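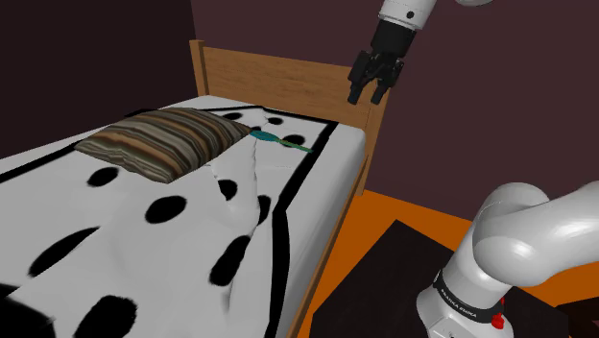

Re: [bedding-sim] Fokorska 2 import, texture memory

> On Sunday we moved the Bulside bedroom set to Fokorska 2.
> Load time went from 20 seconds to 80. Is the importer
> decoding every texture twice, or is our cache path wrong?

Cache path. Version 2 ignores the old setting and falls back to the temp directory, so the cache is rebuilt on each start. Set it in the project file, not in the user profile.

Separately, check the fabric maps. The Kamel exporter writes them uncompressed by default — ours came to 385 MB before we changed that. Wood grain can stay at half resolution. Printed sheets need full resolution or the edges of the pattern go blocky.

The Sikunstead build has the same fault. A patch is due in August.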